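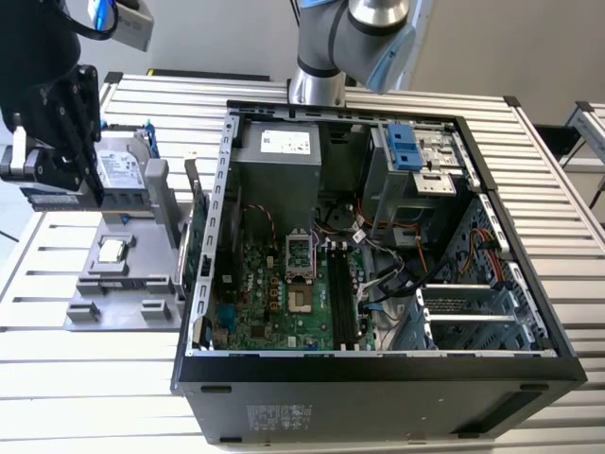

July, late evening. I spent the day on the old towers again. Sunita Mercado wants the rest of them sorted before she goes on leave, and there are still two shelves I haven't touched. The one I had on its side after lunch is a black case with the side panel off, the socket bracket up and no CPU in it. The processor was on the gray tray to the left of the case. I like having it there, where I can look at it before I do anything else. The rest of the inside is ordinary: gray power supply, green board, a drive cage with a blue latch, and more cable than anyone needs.

Latrice Begay came by at 3 and asked if I'd written up the labels. I hadn't. She wants make, memory and drive size on every one, in the same order each time, and the sheet I started last week has them in a different order. I'll redo it. She also brought a box of Alard screws, which are the right thread but too long for the older cases. I put them in the bottom drawer.

Fummont wrote back about the memory. They can send up to 70 sticks but won't say when. Sunita thinks we should take whatever they have. I would wait and find out what speed it is first. We left it there.

Lunch was rice and the last of the beans. My back hurt from standing, so I did the afternoon paperwork sitting down and got through most of it. I still need to call Kiltia about the invoice they sent twice.

Home at 9. It was still warm out and the kitchen smelled like the trash, so I took that down before I ate. Read a little of the Šindelář book and couldn't keep the names straight. Tomorrow: labels first, then the call, then thermal paste, if the new tube has come. If not I'll wipe down the empty cases by the door and move them to the back.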